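3. Materials and Methods

3.1 Study setting

The study was carried out in rented homes in two districts, Từ and Prarnesari. Both districts have a high share of furnished apartments, where the landlord supplies the main pieces of furniture and the tenant supplies everything that covers them. This makes them well suited to a study of household textiles. A tenant who can't replace a table can still choose what goes over it, and earlier interviews by Nông and Võ suggested that this choice is made early, often in the first month of a lease.

Households were reached through two letting agencies, Stustar and Plellus, which included a one-page invitation with their regular mailing to tenants. The invitation was sent to 2487 addresses. Completed questionnaires were received from 2233 of them. The high rate of return is likely due to the short length of the form and to the prepaid envelope, and it should not be read as a sign of unusual interest in tablecloths.

3.2 Questionnaire

The questionnaire asked about the main table in the home, meaning the table at which the household most often eats. Respondents gave its shape, the material of its top if known, and whether it was covered at the time of answering. Those who reported a cover were asked for its pattern, its main colors, how it was acquired, and how often it was washed. A final open question invited them to say in their own words why the table was covered, or why it was left bare.

Pattern was recorded in six groups: plain, stripe, check, floral, pictorial and other. Checks were further divided into gingham, tartan and windowpane. The line between gingham and other small checks caused some trouble in the pilot, where respondents used the word for almost any two-tone grid. The final form therefore included a printed sample card with each pattern at actual size. We did not ask respondents to name the fiber, as the pilot answers on this point were unreliable even when the care label was still attached.

3.3 Home visits

From the returned questionnaires, 70 households were chosen for a home visit. The selection was balanced by district and by pattern group, so that less common patterns were better represented among the visits than in the full set. Visits lasted one hour and were made by Khoa Nông in Từ and by Châu Võ in Prarnesari. Most took place in September, after the summer change of tenancies.

At each visit the table was measured with its leaves down, and the drop of the cloth was taken at the midpoint of every side. The cloth itself was not moved or smoothed, and objects on it were left where they were. Respondents had been told in advance that no tidying was needed. Color was matched by eye to a standard set of swatches under the ordinary room light, and both the darkest and the lightest tones in the weave were noted. Figure 1 shows a gingham cloth of the neutral type, in black, gray and white, on a square table in a furnished room. 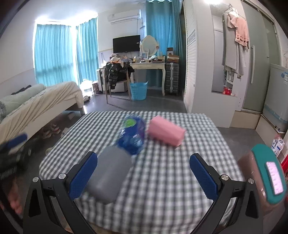

Figure 1. Square table with a gingham cloth in black, gray and white. Neutral checks of this kind were coded apart from checks with a single strong color.

3.4 Coding of open answers

Answers to the open question were read in full by both authors and sorted into themes. A first list of themes was drawn up from the pilot and then revised twice as the main set was read. The final list covers protection of the surface, hiding of damage, ease of cleaning, habit carried over from the family home, appearance, and noise. The last of these was not expected. Several respondents wrote that a bare top made plates and cutlery too loud, mainly in apartments with thin floors, and the theme was added at the second revision.

An answer could be placed under more than one theme. Where the authors disagreed, the answer was discussed until a shared reading was reached, and the earlier codes were kept on record. Answers that simply repeated the question were marked as blank.

3.5 Limits of the method

The sample was drawn from agency tenants only. Owners, lodgers and those who rent privately are not represented, and there is reason to think that they cover their tables differently - a lodger may share a table chosen by someone else. The questionnaire also asks about one table per home, so cloths kept for guests or holidays are missed unless they happened to be in use.

The visits were made in daylight hours for practical reasons. Colors noted under evening lighting might have been placed one swatch lower on the scale, though the division into neutral and strong colors would not be affected. Results from the questionnaire are reported first, in Section 4, and the visit data are used there to check the pattern groups and the recorded drop.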